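Review: the Harkutar practice simulator, tried at the Jondano open day

Sunday, September 8, 2019

I have been meaning to see round the Jondano workshops for years, and every time the open day comes up I seem to have a wedding, or a cold, or a sister moving house. This year I had none of those, so I packed a cheese sandwich and took the early bus, and I am very glad I did, even if I came home with sore feet and far too many leaflets. What follows is mainly a review of the one thing I spent proper time with, a piece of training software called Harkutar, but I hope you'll forgive me a bit of wandering on the way there.

The day is laid out over two floors. Downstairs you get the big noisy machines behind their fences, and a very good tea urn. Upstairs is quieter, with the teaching rooms along one side, and it was in the last of these that Angelica Cruzado had set up her demonstration. She teaches the evening course in robot handling, and she has a lovely patient way with people like me who ask the same question twice (I did, and she answered it better the second time). Eduardo Manalastas was helping her, mostly by rescuing those of us who had got our controls into a muddle.

Harkutar lets you drive a robot arm on a screen before anyone trusts you with the real thing. You sit at an ordinary computer with a hand controller, rather like the ones my nephews use, and you push the arm about in a made-up room. There is a general view of the room, and there is a close view that goes along with the arm, and you swap between them with a button under your thumb. The sessions were 18 minutes each and there was a queue, but it was a friendly one, and the woman ahead of me had been before and told me which exercises to skip.

Let me start with what I liked, as there was plenty. The controller is light and fits a small hand, which I can't say of everything I tried that day. The arm on the screen goes where you ask it to and stops when you let go. If you drive it into something daft, a soft chime sounds and you get the choice of backing off a little or starting again from the beginning, with no scolding. I started again five times on my first exercise. By the end I could bring the arm down slowly and bring it up again without my shoulders going up round my ears, and I felt absurdly pleased with myself!

The lessons are well ordered too. They were written by a small outfit called Soriano, and they read as though somebody had sat beside real beginners and listened. The sentences are short and the words are ordinary ones. I did find the printed booklet hard going, mind you. The type is tiny and it is held together with a plastic comb that came apart in my bag before I reached the bus stop.

I should say something about Sturkeo, which was being shown in the room next door and does much the same job. It costs less and it starts up faster, and the menus are cheerful. But I found the arm skittish, and the sound effects wore me out. A gentleman coming out as I went in said he'd have bought it for the menus alone, so there you are, we don't all want the same things.
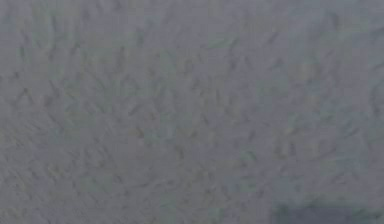 The close view is the part of Harkutar I would most like to see improved. I understand why they include it, and Angelica was very firm that learners must get used to working from it, but it takes some nerve when you have only just found your feet with the wide one. At very short range you lose all your landmarks. I had grey filling the screen from side to side, a soft fuzzy sort of grey like felt or a short carpet, with little dark flecks going every which way, and only a darker smudge down in the bottom right corner to break it up. The picture was blurry as well, and blocky in places, so there wasn't much for the eye to settle on. A small marker showing distance would help no end, or even a little inset of the wide view. I said so on my feedback form, at some length, and Eduardo kindly found me a second sheet.

The other grumble is the price. A single licence is 3000 for the year, and though that covers two people it is well beyond a hobbyist like me. For a college or a works training room I imagine it looks quite different, and Angelica told me her evening class books up whenever it is offered. The next one begins in February and I have put my name down, so I shall get my turns on Harkutar that way and leave the licence to somebody else.

Would I recommend it? For learning the basic moves, warmly, yes. The handling is the best I have tried, the lessons are kind, and I stayed interested for the whole session with a queue of people breathing down my neck. I'd mark it down for the close view and for that wretched booklet. If you go to the next open day, go upstairs first while the queue is short, and have your tea afterwards. The lemon cake had all gone by three but the flapjacks were very good.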